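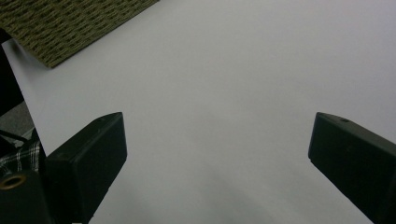 Obadia Simiyu left a comment on my last post saying that I'd never get on with a solid shampoo until I stopped rubbing the bar straight onto my head, and that I should lather it in my hands first and give it three weeks. Well, Obadia, I have given it five, and I'm a convert!

Some background if you're new. My hair is fine, there's a lot of it, and it gets greasy at the roots by teatime if I so much as look at it. I'd tried two bars before and both left me with a sort of waxy helmet. So I went back to bottles and sulked.

Then in August I was at the Saturday market in Lerkerham and the Fuvo stall had little end pieces going cheap, all wrapped in brown paper. I picked up the nettle one and the oat one (the oat smells of flapjack, I kept sniffing it on the bus home). The nettle is the winner by miles. I wet my hair for far longer than I used to, a good two minutes, then work up the foam between my palms and start at the back of my neck, where it's thickest.

The first ten days were not pretty. We have very hard water here and I had a tide of grey gunk on my comb every morning. Marek Danko at the salon suggested a cider vinegar rinse, one tablespoon in a big jug of cool water, poured over at the end. You do smell like a chip shop until it dries, but oh my goodness, the shine. I can get a brush through it without swearing!

I'm now washing every third day, which I haven't managed since school. My fringe still needs a bit of help on day two, so I rinse just that bit over the sink and blast it with the dryer.

Next on my list is the Orakzai conditioner bar, though I've heard it's heavy on fine hair. Has anyone used it only on the ends? And what do you keep yours on? Mine turned to mush in the soap dish and it's living on an upturned nailbrush for now.

Home | Hair | Skin | Bath | Older posts
Contact me | © All words my own | Back to top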